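Research notes: what the hand-held grippers are teaching us about fruit

The Lurnstead manipulation group has finished the first round of its produce study, and Carolina Quintela presented the results at the Wednesday meeting. Slides are on the shared drive under Restis, which is the name we've settled on for the project.

The question was a narrow one. When a policy learns to pick and place from people using hand-held grippers, does it help to train on a mixed pile of fruit, or is it better to learn one kind at a time and combine the data later? Most of our earlier sets were collected one kind at a time because it was easier to organise. Virgilio Sebastian suspected this was costing us, mainly on the larger round items that the fingers have to open wide for.

Both training sets had the same number of demonstrations, and the policy was otherwise unchanged. In the mixed set, the operator works with a gripper in each hand and moves fruit between the cloth and a plate. Sizes, colours and skins are deliberately jumbled, so a pepino melon can come up straight after a cherry tomato. Operators are asked to close the pads on opposite sides of the fruit and to stop squeezing as soon as it feels held.

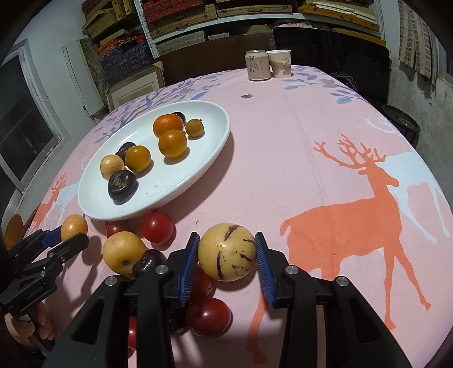 What we found

The policy trained on the mixed set completed 81 per cent of its test picks. The single-kind version was 10 points behind. Nearly all of the difference came from the first moment of contact. The single-kind policy tended to close at whatever width it had seen most often, then correct, and by then the fruit had often rolled. The mixed policy opened wider on approach and corrected less.

Small dark fruit remains a problem for both. Nestor Pascual went through the failures by hand and thinks the trouble is in the wrist view, where a dark fruit in the shadow of its neighbour is hard to separate from it. More demonstrations may not fix that. He is trying a different exposure setting first.

We also ran 3 cloths, two plain and one patterned. The pattern made little difference to the mixed policy — a surprise to most of us — but the test was small and Carolina doesn't want it quoted outside the group yet.

Next steps

Leonora Tolentino is re-running the comparison on the Fernent arm, with 30 fresh trials per fruit. Bruising is being scored this time, which we should have done from the start. The write-up is planned for July. Anyone who wants the failure clips before then can ask Nestor.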